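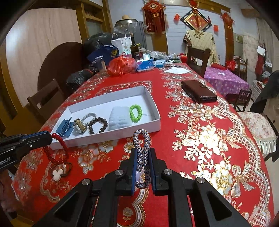 Handheld gripper, part four

The second pair of fingers is finished and both tools are now in use at home. The first pair, which I printed in March, had hard tips and dropped anything thin. The new ones have a softer blue pad on the inside face, and cord is much easier to hold.

I've been trying them at the table with small things, mostly bracelets and keyrings. Braided cord is fine if you close on the flat of the braid. Beads on thin string are harder – the string swings about and you end up chasing it.

Ľubomír Holub asked what the linkage weighs. The arms and screws come to 170 g on my kitchen scales, without the handle. I could lose a bit by thinning the arms, but I'd sooner they stayed stiff.

Still to do: the left arm has some play in it after almost 1,000 closes, so I'll try a washer under the screw cap. Štefánia Čierny has offered me a few nylon ones from her Mekberg kit. I also want to recut the pads a millimetre longer at the tip. Drawings will go up once I've checked the hole spacing again.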